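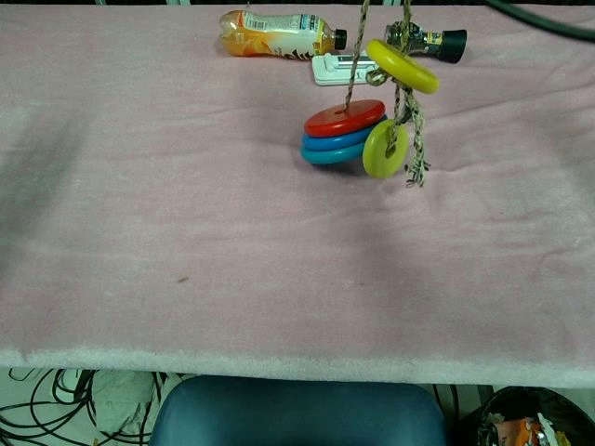

Unit 4: Preparing a Padded Work Surface

Handout for students of the Household Skills certificate. Course leader: Shadi Sayegh. Room 17.

4.1 Covering the table

A fleece blanket is suitable for most sorting and handling exercises. Lay it with the folded hem towards the person working and smooth it outwards from the middle. Slight creases are acceptable. Specks and crumbs are to be picked off by hand before the exercise begins.

4.2 Bottles

Juice and sauce bottles laid on their sides must have their caps fully tightened. Students should check each cap themselves. Labels are left on.

4.3 Ropes and rings

Plastic rings threaded on braided rope may hang above the cloth. The rope should be examined for fraying along its whole length.

4.4 After use

Shake the fleece outdoors and fold it into quarters. Store it on the shelf marked Lunen.

Reading for the next unit: Pavliuk course book, pages 91 to 98. Written exercises are to be handed to Grímur Ragnarsson.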